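Teaching an arm to wipe up spills, part two: collecting demos that are worth training on

Last time I got as far as bolting everything down and calibrating the wrist camera. Now for the fun bit, which is gathering demonstrations for the wiping policy! I'm using Muvex to record and the Heydari recipe for training, but most of what follows should carry over to whatever you've got.

Start with the cloth, because the cloth will cause most of your grief. I went through a few and settled on a dark brown towel with a bit of texture to it. Dark is handy against a pale table (the policy finds it much faster), and the looped surface gives the fingers something to bite on. Pinch it near the middle and lift straight up, slowly, then pause for a second before you move sideways. That pause matters more than you'd think. Without it, my first batch of 94 demos taught the arm to set off while it was still closing.

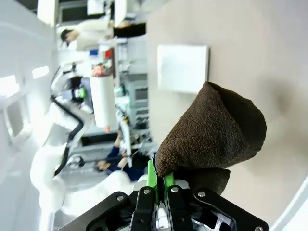
The towel held between the green fingers, bunched at the pinch and flaring out.

Once you've got a pick you like, do it again with the cloth somewhere else. Turn it, shift it, fold it a bit worse than you'd like. I recorded 276 picks this way over a few afternoons and threw out 126 of them, mostly for dithering (mine, not the arm's).

Next, the spill. Put it in a shallow tray with a rim so you aren't scrubbing the table all day, and go for something thick with a strong colour. Orange sauce on white works a treat. Don't tidy up the little specks round the main blob either, as the policy needs to learn that those count too.

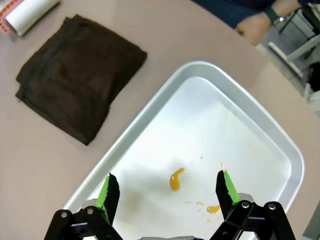

Open the gripper wide before each approach and start from a slightly different height every time. If you always begin from the same spot, the policy learns the spot and ignores the camera, and then you'll spend a week blaming Muvex like I did.

For training, I crop to the middle of the view, keep the gripper in shot and run around 600 epochs. Save checkpoints as you go and try the early ones on the arm too, as my lowest loss wasn't my best wiper. Wringing out the cloth is still beyond me, so that'll have to wait until December.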